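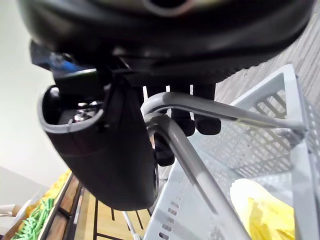

Figure 5.1 Wrist view of the gripper at the basket handle.

Chapter 5
Teaching by Demonstration

A robot can be given a task without a line of code. A person performs the task through the robot, and the robot stores what it sensed and how it moved. Each stored run is called a demonstration. For the shopping task in this chapter, Kipchumba Mugo recorded 62 of them on the Wedard arm.

There are two common ways to record. In hand guiding, the teacher holds the arm and moves it. In remote control, the teacher moves a separate device and the arm follows. Remote control keeps the teacher's hands out of the wrist camera's view — a real help when the model learns from images.

Metal handles need care. From the wrist, fingers and tubing overlap, and contact can be hard to judge. 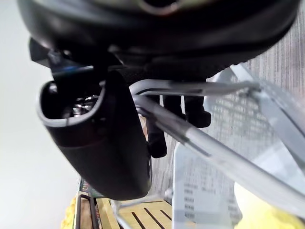
5.1 Hand Guiding

Start with the arm in free-drive mode and the basket within reach.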